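The Tidy Table
How a student robotics club spent a year learning to clear up after itself
June 12, 2025

The Ikeretti Robotics Club meets on the second floor of a former furniture showroom, in a room that still has the old track lighting. It has 35 members on paper. On a normal afternoon, half of them come, and most of those head straight for the whiteboard to see whose turn it is on the robot.

The club started as a place to build small wheeled machines for line-following contests. Those contests are still on the calendar, and younger members still build for them. But since last August the main business of the club has been a single task, which students call the tidy table. A robot with two arms faces a table with everyday objects left on it. It has to pick up each one and put it where it belongs.

The task comes from the Risik Challenge, a regional competition for school and college teams. The rules fit on 2 pages. Teams may bring any robot with two arms. The judges bring the objects in a closed box, and no team sees them until the round begins. Each team gets three rounds, and the best two count. An object placed in the right bin scores full marks. An object dropped on the floor loses points, and so does one that is crushed.

That last rule has shaped nearly everything the club does. Grabbing is easy to teach, the older students say, and grabbing gently takes all the time. A hand that closes hard enough to hold a full bottle will flatten an empty can. A hand set for the can will let the bottle slide out. Members keep a shared notebook of settings for each kind of object, and the pages for thin plastic packaging are the most crossed out in the book.

Wrappers are the hardest. They have no fixed shape, and a camera that has learned one crumple may not know the next. They also lie almost flat, so the fingers have to come down close to the table without pushing into it. In the fall the team lost many attempts to fingertips that pressed down, stopped, and shut the arm off with a fault. The fix they settled on was a soft mat. It gives a little under the fingers, and the number of faults dropped the same week it went down.

The robot learns mostly by being shown. A student guides the arms through a job, the movements are recorded along with what the cameras see, and the recordings are used to train the software overnight. The next day the robot tries the job alone. Students work in pairs, one guiding and one watching, with a hand kept near the stop button. They swap when the one guiding gets tired, as tired people make jerky recordings and the robot copies the jerks.

It is slow work, and it doesn't suit everyone. Several members who joined for the machine itself were surprised by how much of the job is setting objects back in place. A good session might produce sixty recordings. Between each one, somebody has to move everything to a new spot. The club tried using the same layout over and over, and found that the robot did very well on that layout and badly on any other. Now the objects are shuffled every time, and a page of the notebook is set aside for arrangements that have caused trouble.

Money is a steady concern. The club pays for repairs out of dues, a small grant from the school, and support from Suvwood, a local cabinet maker that also lets students use its saws. Fingers wear out first. The club learned in the winter to keep a spare set in the drawer, after a worn joint ended practice for nine days while a part was in the mail.

The practice objects cost next to nothing. Members bring them from home or save them from lunch, and the club has a box of cans, bottles, tape, balls, and tissue packs. The only requirement is that they differ from each other in weight, stiffness, and shape. Anything that rolls is popular with the students and unpopular with the software.

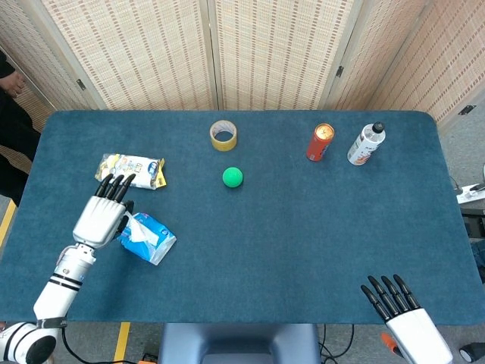 Order matters too. If the robot goes for the nearest object every time, it tends to knock over something tall on the way back with its arm. The team's current approach is to have the software score each object by how easy it is to reach and what stands near it, then choose. One group of students thinks this should be learned from recordings like everything else. Another group wants it written out as rules that a person can read and correct. They have argued about it since February, and both versions are being kept up until the team has to pick one.

The club's first trip to a Risik event, held at the Phetsri exhibition hall, didn't go well. The lighting was brighter than in the practice room, and the cameras had trouble with anything shiny. The team finished near the bottom of the table. Since then, students have practiced with the blinds open, with them closed, and with a desk lamp moved from place to place.

The next event is in August, again at Phetsri. Before then the team wants to record more work with both hands together, such as one steadying a pack while the other takes hold of it. The sign-up sheet for summer sessions is on the door, and new members don't need any programming experience to put their names down.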